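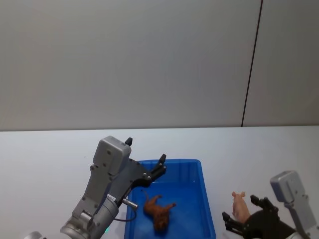 Can a machine tidy up after a five-year-old yet?

Some of the way, if the five-year-old owns few toys, keeps them on a clean white table and has a good deal of patience.

Lab notebook, Monday, cell 2, after lunch

Task is still toys into the blue tray. Kaede wants the write-up to call it "household clearing," so that is what I'm calling it, though no household I have lived in looked like this one.

Where we stand. The Zarkow planner has 3,955 demos in it as of this morning, of which 1,437 are two-arm. Success on the animal set is 85 percent if you score it the way Isamu does (item ends up inside the rim, any attitude, no time limit). I score it the way my mother would and get a lower number, which I am leaving out of the shared sheet for morale.

Things that went wrong today, in the order I wrote them on my hand:

- Pig. Planner likes to come in from the right and low, and then can't make up its mind between the head and the body. Two restarts. On the third try it picked it up very nicely and set it back down on the table.
- Left arm hung over the tray long after it had any business there, so the right arm waited for it. They were terribly polite. Same handoff bug as August, I think, the one we closed.
- Cable on the left wrist needs a better route. I keep writing this down. Kaede, if you read this before I get to it, the clips are in the Javance drawer.
- Brown animal. Lolside's labeler says "dog" in the morning and "lion" after lunch. Doesn't matter for the grasp, matters a lot for the sorting task next week, when dogs and lions are supposed to go to different places. Suggest we rename the class "brown."

Isamu asked if it would help to slow everything down. It is already slow. I could clear that table with my elbow.

On the other hand, it did the whole afternoon block without complaining or asking for a snack, and it never once shoved the lot under a bed. Credit where due.

The Oshima people want laundry in the spring demo. I have told them socks, and one at a time. They wrote back "and fitted sheets?" with a smiley. I haven't answered.

To do: retrain with the right approach angle capped, 3,000 steps first and look at it before burning the night on it. Reopen the handoff ticket. Ask Kaede what "cleared" means if the item is in the tray lying on its side, as I'd like that settled before Isamu's number goes on a slide.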